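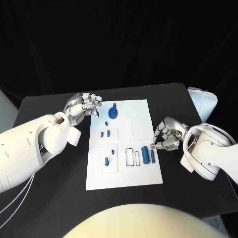 News > Health and Community > Long-term conditions

News Events Support groups Publications Contact

Last updated: 25th June

Skarkier lymphoedema group secures funding for travel grants

People living with lymphoedema in Skarkier and the surrounding villages will be able to claim help with the cost of travelling to specialist appointments from September, following an award to the Skarkier Lymphoedema Association from the Ibarra Fund.

The association has campaigned on the question of travel for the past four years. Lymphoedema is a long-term condition in which fluid collects in the body's tissues and causes swelling, most often in an arm or a leg. It can be present from birth or may develop later, for instance after treatment for cancer. It cannot at present be cured, but it can usually be managed with compression garments, skin care and regular movement. Many people also need to be seen by a trained therapist, and for residents of Skarkier the nearest specialist clinic is at Furach, on the far side of the estuary.

Members who took part in a survey carried out by the association last winter described the journey as the chief obstacle to regular treatment. The survey drew 372 replies. A large number came from people who do not drive, or who find it painful to sit for long periods, and several respondents reported that they had given up follow-up appointments altogether.

Gwion Watkins, who chairs the association and was himself diagnosed after surgery, welcomed the award.

"Our members have been asking for this for a long time," Mr Watkins said. "A person whose leg is badly swollen may need to change buses twice to reach Furach and then do the same again to get home. Some have been paying for taxis out of their pension. We are grateful to the Ibarra Fund for listening to them."

Under the scheme, adults registered with a practice in the Skarkier area may apply for up to £100 in any one year. Payments may be used towards bus, ferry or taxi fares, or towards fuel where a friend or relative provides the transport. Parents and guardians of children with the condition may apply on the child's behalf. Applicants will be asked for an appointment letter but will not be required to give details of their income.

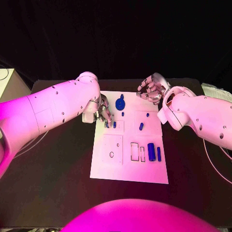
Two robotic hands above a white board on a dark tabletop.

The association has also confirmed that its information booklet, Living with Swelling, is to be reprinted. The first edition ran to 700 copies and is now out of stock. The new edition, of 3000 copies, will be distributed to pharmacies, libraries and general practices, and will include an extended section on cellulitis, a skin infection to which people with lymphoedema are more prone. Printing is being paid for by Virnance, a local employer whose staff have supported the association through a sponsored walk in each of the past two years.

Bheki Oosthuizen, lead therapist at the Furach clinic, assisted with the text of the booklet and has agreed to give a talk to members in the autumn.

"Early advice makes a considerable difference," Mr Oosthuizen said. "We still see patients who have lived with swelling for years before anyone gave it a name. I would encourage anyone who notices swelling that does not go down overnight to mention it to their doctor or nurse. Anyone whose skin becomes red, hot and painful, or who feels feverish, should seek medical help without delay."

The date of the talk will be announced once a hall has been booked. It will be open to carers as well as to those with the condition, and a hearing loop will be available.

Application forms for the travel grants will be issued with the association's next newsletter. Paper copies may also be collected from Skarkier Library during normal opening hours. Claims cannot be accepted for journeys made before the scheme opens.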